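Restport Residents' Bulletin

Spring cleaning and indoor air: revised guidance for Beaudoin House and Sultitz Court

27 Apr 2019
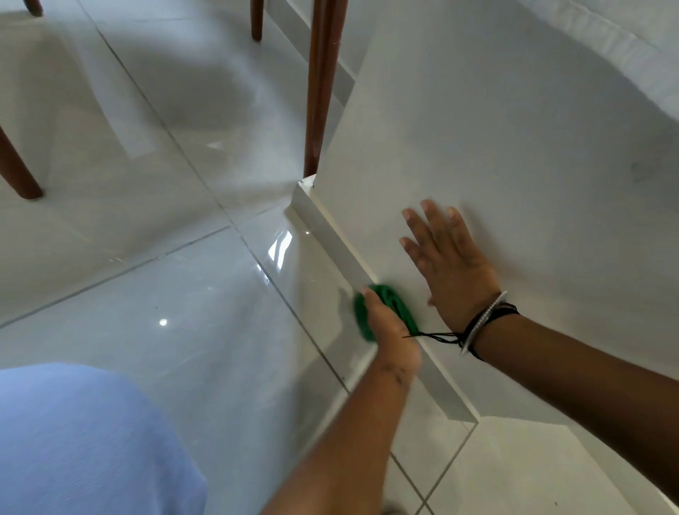 Laurier Lavoie wrote to the housing office in March to ask why the building still smelled of cleaning products days after the common areas had been done, and whether residents with asthma could be told in advance. Several other households have raised the same point, and the office has reviewed its practice as a result.

Effective immediately, notice of any work involving strong-smelling products will be posted in the lobby of each building 3 days before the work begins. The notice will state the floors affected, the hours of work and the type of product to be used. Residents who prefer to receive the notice by telephone may register at the front office.

The office has also ended the use of scented floor products in stairwells and corridors. Routine washing will be carried out with an unscented detergent supplied under the existing Plolenari contract. Disinfectant will be kept for the refuse rooms, the shared laundry and any area where there has been a spill of a kind that calls for it. Corridor windows will be opened during washing and closed by 5 p.m.

Within the apartments, the choice of products remains with the household. The office would, however, draw attention to the following points.

Bleach must never be mixed with ammonia, vinegar or any other cleaner. The fumes are dangerous in a small kitchen or bathroom, even with the fan running. Products should be kept in their original bottles with the labels intact, out of the reach of children and pets.

For most surfaces, a damp cloth and a small amount of dish soap are sufficient. Areas at floor level, including baseboards and the foot of kitchen cabinets, tend to gather dust and grease and benefit from regular wiping. Excess water should be avoided where cabinets meet the floor, as standing moisture may cause panels to swell.

Bathroom and kitchen fans should be left on during cleaning and for a time afterward. A fan that is noisy, slow or not drawing air should be reported to the front office. The inspection of fans in Beaudoin House was completed in March, and 17 units were found to need new motors. These have been ordered. Sultitz Court, with 136 apartments, will be inspected next – residents will receive a card under the door giving the date of the visit.

Old paint, solvents and partly used containers of drain cleaner may not be placed in the refuse chutes or poured down any sink. They may be brought to the locked cabinet beside the loading entrance, which is opened on request during office hours.

Questions about this guidance, and requests for a large-print copy, should be addressed to the front office in writing or in person.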